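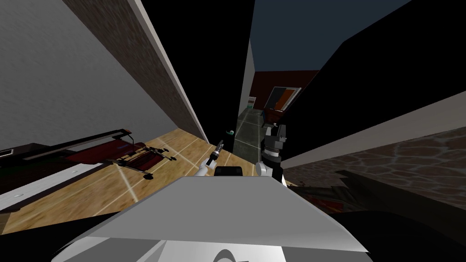
The stall fault in the two-arm mobile model has been traced to the floor classifier, and a fix is in test. Kiri Quinlan's group at Haltov reproduced it in simulation in June, after the base refused to enter a corridor with its arms raised and then timed out without reporting an error. The test layout puts the robot on tan wood-patterned tile, with dark grey-green tile starting at the mouth of the corridor and black walls beyond. The classifier read the change in floor color as a drop. The planner then marked the whole corridor as closed, and the base held position with the drive motors still enabled.

The hold is the safety matter. A base that stops for a drop is supposed to cut drive power after 300 milliseconds. In this case the drop flag cleared and returned several times a second, so the timer was reset before it ran out. Logs from one run show 222 resets. The arms kept accepting commands for the entire period, which they should not do when the base is in a protective stop.

Lai-ching Chung has rewritten the timer so that a cleared flag no longer resets it – the flag must stay clear for 900 milliseconds first. Arm commands are now refused while the timer is running. The classifier itself has not been retrained. Until it is, sites using the Fidora navigation package should expect false stops where a light floor meets a dark one.

The timer change has been through some 400 simulated runs without a repeat of the hold. Hardware tests are still to come. Operators who see the base stop at a floor transition should press the emergency stop before approaching the arms, then save the log and send it to Quinlan with the software version. Do not restart the planner first – a restart overwrites the flag history.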